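Gernevberg Guest House: Questions About Laundry and Bedding

Do you wash guests' clothes, or only the bedding?
Both, happily! Bedding and towels are included in your stay, and we'll wash your own clothes if you leave them with us before breakfast. Most people get them back the same evening, though in rainy weather it can run into the next day (we like to use the line in the yard whenever we can).

Where should I put the things I want washed?
There's a cloth bag on the hook behind your door, and that's the best spot. But if you're in a hurry and simply drop everything on the bed, we'll understand. Please do leave a little note, though, so we know whether it's meant for the wash or whether you're planning to wear it again tonight.

How often are the sheets changed?
Every 2 nights for longer stays, and always between guests. If you'd like them fresh sooner, just tell Kirsten Vídalín at the desk and she'll see to it.

My dark clothes have lighter stripes or patches. Will the colors run?
We wash anything like that cold and turned inside out, and we keep it well away from the pale sheets, which we're rather fond of. If a piece is new and has never been washed, please mention it, and we'll do it by itself the first time.

Can you fold things a certain way?
Of course. We normally fold shirts in thirds and leave them on the chair, but if you'd like them rolled for your suitcase or put on hangers, say so in your note. We've had some very particular requests over the years and don't mind a bit.

I think I left something behind in the bedding. What now?
It happens all the time, especially with socks! We shake out every sheet before it goes in the machine, and whatever we find is kept at the desk until the end of May.

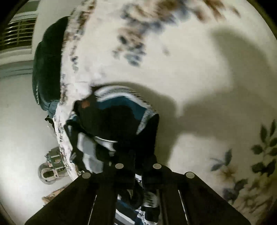

Dark clothing on one of our floral sheets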